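Projects > Prondberg > Progress reports

Progress report on the shared tool and kitchen store, Prondberg
Prepared by Miłosz Walczak, April 28, 2020

Dear colleagues at Kivano,

In this period we worked mostly on sorting. The store received 200 items from the closed Asuvo workshop, and until last month these stood in boxes without any order. All of them are now written in the register. The hand tools have their own shelf, and the kitchen things are kept on the opposite side.

The sorting table is the place where every item stops before it goes to the shelf. We check it, give it a number, and decide if it stays with us. Hammers and other tools with a handle are checked for a loose head. Bottles are kept together in baskets, so one person can carry them in one go.
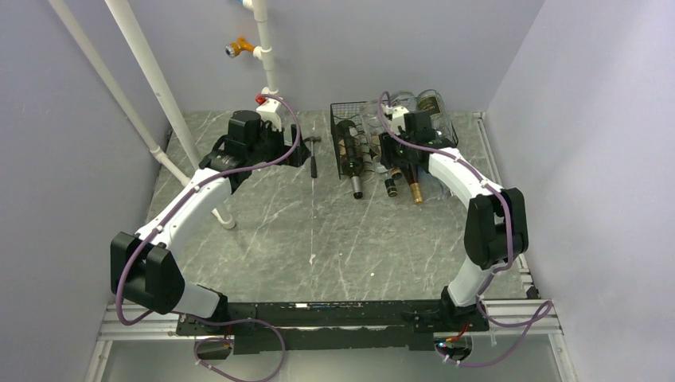 What happens with items that do not pass the check?

They go to the repair box, which Amato collects every second week. If the repair costs more than a new item, we remove the number from the register and the item is recycled.

From the grant we have spent 400 euros on shelf boards, labels and two lockable boxes. The receipts are in the annex. There was one delay: the labels came seven days late, and the first ones did not hold well on rubber handles. We changed to tags with string for these. I am satisfied with the tags, but they take more time to write.

Still open are the glass items. We have enough baskets for the bottles, but the jars with lids are still waiting in their boxes, and I would like to ask for your opinion before I order dividers. I also need to correct the numbers in the old list from November, where some tools were written two times.

The next report will include the full register and the loan rules for members.

With kind regards,
Miłosz Walczak

Contact | © Prondberg | Back to top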